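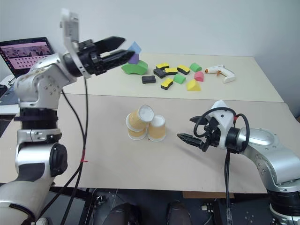
Robot arm and a small blue block.

Home Music Gigs Old Posts Contact

Search this blog Go

Giving the Prudach album a second go

March 5, 2019

I wrote a grumpy paragraph about the Prudach album when it came out in August and I've been meaning to correct it. At the time I'd heard it twice, both times in the car, and I said it sounded like a band that had run out of songs. I don't think that any more. I still have complaints, but they are different ones.

For anyone who doesn't follow this stuff, Prudach are a four-piece from Setbridge. They used to be five. Pouran Vahidi sings and writes nearly all the words, and she also plays the keyboard that you hear on the slower tracks. Their first record was loud from start to finish. I must have played it 100 times the year I moved house, mostly while painting. The new one is called Shirazi and it is quiet, and I think that's where a lot of people got off.

There are 11 songs on it. The first three are the weakest, which is a strange way to order a record. "Low Bridge" opens with nearly a minute of organ before any singing, and the drums don't come in until you've stopped expecting them. On a car stereo with the windows down you can't hear the organ at all, so it just seems like the disc isn't working. At home with headphones it's quite a nice opening. It still goes on too long.

Track four is where it picks up. It's called "Paper Round" and it's the one they put out as a single, with the video of the band walking through the flooded underpass. The video got a fair bit of attention because they'd filmed it in one go, no cuts, and the guitarist slips near the end and they kept it. I watched it again last night. The slip is real enough, he goes right down on one knee, and Vahidi doesn't stop singing or look around. I like that they left it alone. A slow-motion replay or a joke ending would have ruined it.

What I missed first time was how good the words are. She has stopped shouting, so you can make them out now. "Paper Round" is about her dad delivering newspapers after he lost his other job, and the second verse is only a list of street names. I grew up near Setbridge and I know most of them. I won't pretend that doesn't colour my opinion. My neighbour is from the other end of the country and she thought that verse was filler.

Side two, if you have the vinyl, is better than side one. "Kerosene" is my favourite at the moment. It has the only proper guitar solo on the record and it is short. Then there's a cover of an old folk tune that I could do without, and then the title track, which runs over six minutes and has a choir on the end. The choir is from the school where the drummer teaches. They're a bit flat in places. I think they should be.

My complaints, then. The bass is buried all the way through. I tried it on three sets of speakers and it's the same on each, so it must be the mix. The lyric sheet is printed in pale grey on white and I had to hold it under the kitchen light. And the vinyl cost me 30 dollars, with no download code in the sleeve, so I ended up paying again for the files to have it on my phone. I wrote to the label about the code and haven't heard back.

I also saw them play it, at the Hostton in town, a few weeks ago. I'd gone off going to gigs on weeknights but a friend had a spare ticket. The Hostton holds a decent crowd and it was maybe two-thirds full. They did most of the new album in order, including the slow start, and people talked all the way through the organ bit. By "Paper Round" they had shut up. For the encore they did two off the first record and you could tell which songs most of the room had come for. Vahidi said before the last one that they knew it had been a long wait for a loud one, and she didn't sound cross about it.

The support act was a woman with a loop pedal whose name I didn't catch, and it isn't on the poster either. If you were there and you know who she was, please leave a comment. She did a song about a ferry timetable that I'd like to hear again.

So I'd take back what I said about them having run out of songs. If I was giving stars I'd have given it two in August and I'd give it four now. Start at track four, go to the end, then go back and play the first three. I've done it that way all week and it's a better record for it.

I've taken down the old post, mainly because the comments under it had turned into an argument about parking at the Hostton. If you want to carry on with that, the car park behind the library is free after six.

Next up I'm going to try to get through the box of CDs my brother left in the garage. There is a lot of pan pipe music in it.

6 comments Share 11 shares

Older post Newer post Home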